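Packaging and Labelling Practice
Handout 6: Cartons, blocks and square markers

Read these notes before the Wednesday session and bring them with you. They cover how to prepare a plain white block for the shelf, how to fix a printed marker to it, and how to lay out a bench so that each item can be found again. The written exercise is at the end.

1. Why we start with plain blocks

Most of the packs you will meet at work are covered in print. There is a brand panel, a list of contents, a barcode, a batch number and often a sticker put on by the shop. All of that makes it hard to see whether a label is straight or in the right place. A plain white block has none of it, so a label that is crooked by a few degrees shows up at once.

The set used in this course came from Pliseck, who supply blank packs to printers and shopfitters. Keep it clean. White faces pick up marks from fingers and from the bench, and a soft dry cloth is enough to deal with most of them. Do not use spray cleaner near a paper label.

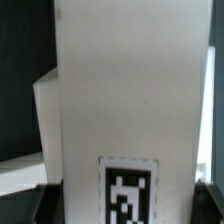

White block with a square marker on the front face and a smaller block standing behind.

2. Square markers

A square marker does the same job as a barcode, but it holds much less. The pattern inside the black border stands for a number and nothing else. Everything you want to know about the item – its name, its size, where it belongs – is kept in a list, and the number tells you which line of the list to read.

The pattern is made from cells, each one black or white. It must look different from every other marker in the set, and it must also look different from itself when turned. That second rule lets the reader work out which way up the item is. The black border gives a strong edge to find, and the white margin outside it keeps that edge clear of whatever the marker is stuck to.

The stock list for the course is the Nimovham list. It has 2,993 lines, of which 806 are in use. Do not give an item a number from the unused lines without writing it in.

3. Printing and cutting

Print on matt paper. Gloss paper throws back the light from above and part of the pattern can be lost. Check that the printer is set to full size, as many will shrink a page to fit the margins without saying so.

Cut with a steel rule and a sharp knife. Scissors will do for a practice piece, but the edges wander. Leave the white margin on all four sides. If you cut into the margin on one side, throw the marker away and print another. Trimming the other three sides to match only makes it worse.

4. Laying out the bench

Use a dark, plain surface under white packs. Put flat reference sheets down first and smooth them out, then stand the blocks, then bring in the trays. An open tray belongs at one side, with clear space between it and the blocks, so that items can go in without knocking anything over. Stand each block with its marker towards the person or device that has to read it.
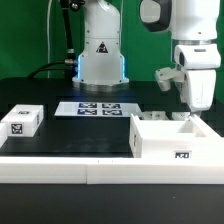

Can the same marker number be used on more than one face of a block?
It depends on what the list has to tell you. If you only need to know which item it is, the same number may go on every face. If you need to know which face is showing, each face must have its own number and its own line in the list.

5. Checking the faces

Before fixing anything, turn the block round and look at all the faces in good light. You are looking for dents, lifted edges, old glue and dirt. On a broad cream-white face the faults are easy to miss when the light comes from straight ahead, and soft smudges and light specks like the ones here may only show when you look closely. They do no harm on the open part of the face, but wipe the place where the marker will go. Run a fingertip along each upright edge as well. An edge that has been crushed will not hold a label close to it.

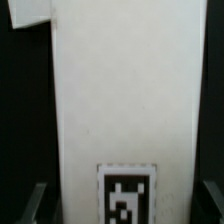
Glue is the next choice to make. For a block that will be used for a single term, a glue stick is good enough. For longer use, take the double-sided sheet from the Andreadis pack, which covers the whole back of the marker and leaves no loose corners. Tape over the front is not allowed on this course. It shines, it yellows and it lifts.

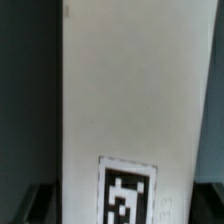 Press from the middle of the marker outwards so that no air is left under it. Keep it level with the bottom edge of the block and leave it for 14 minutes before you move the block. If a corner lifts later, take the whole marker off and start again with a fresh one.

6. Exercise

Prepare one block from the Prirkoson tray. Check the faces, print and cut a marker, fix it, and enter the number in the list. Then write half a page on what you would change if the block were going to be handled every day. Hand it in with the block.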